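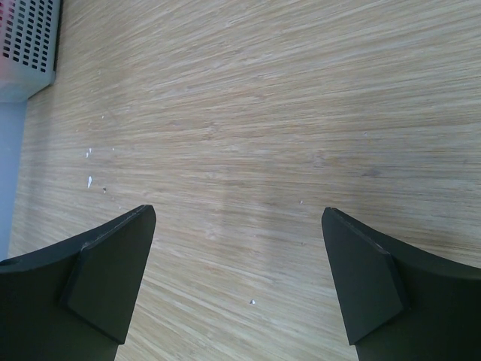
## Learning where nothing is: empty-workspace detection from a wrist camera

Project report, Soledad Chávez
Advisor: Sándor Hajdu
2019-03-03

### 1. The problem

Our arm clears small objects off a table and puts them in a basket. It does this fairly well. What it does badly is stop. The grasp proposal network we inherited from the Trostley project gives a ranked list of places to close the fingers, and a ranked list always has a first entry. With no object left, the first entry is a piece of table, and the arm goes and pinches it with great confidence.

The goal of this project was to teach the system to say "no object" and go home. I had planned to spend a month on it. I started in November.

### 2. Why the table is hard

The obvious fix is a threshold on the grasp score. I tried that first, and it failed because of the wood. The grain is fine and streaky, and the pattern is broken up by knot-like patches that the network finds very attractive. The surface also has small white chips and a few dark specks in it, some of them near the basket, where a sensible person might well drop something small. A white chip seen from close up gets a higher score than a gray eraser seen from farther away. There is also a dark smudge running along the grain that the network wanted to pick up more than anything else I showed it.

Sándor suggested a plain tablecloth. We agreed that this would solve the problem and end the project, so it was postponed.

### 3. Method

I recorded 2,421 wrist views with the fingers open. Of these, 957 had no graspable object between or near the fingers. The rest had at least one. Each view was labeled by hand, by me, with the radio on.

I compared three approaches:

- **Threshold.** Stop if the best grasp score is below a fixed value.
- **Classifier.** A small network that looks at the whole view and answers yes or no.
- **Two-view check.** The wrist moves sideways a short distance and takes a second view. If the best candidate shifts exactly as the flat table would, it is treated as part of the table.

The fingers and the basket were masked out for all three. I added the basket mask after the classifier learned to answer "yes" whenever it saw the perforated side, which had been in most of my early object views. That week's results were excellent and have been deleted.

### 4. Results

I ran 49 clearing trials per method, all ending on bare table. The threshold stopped correctly in 5 of them, and I think it was luck. The classifier did much better until we moved the lamp. The two-view check was the most reliable of the three and the slowest, and it still misses very flat objects. A paper label lying face down is table as far as it is concerned, and I can see its point.

### 5. Remaining work

The sideways move should be combined with the approach motion so that it costs no extra time. The classifier needs views under more kinds of light. I would also like to test on the Talau bench in the other lab, where the surface is steel and shiny and will presumably fail in some new way.

Labels and training scripts are in the shared folder under `empty_v3`. Please don't use `empty_v2`, which is the basket detector.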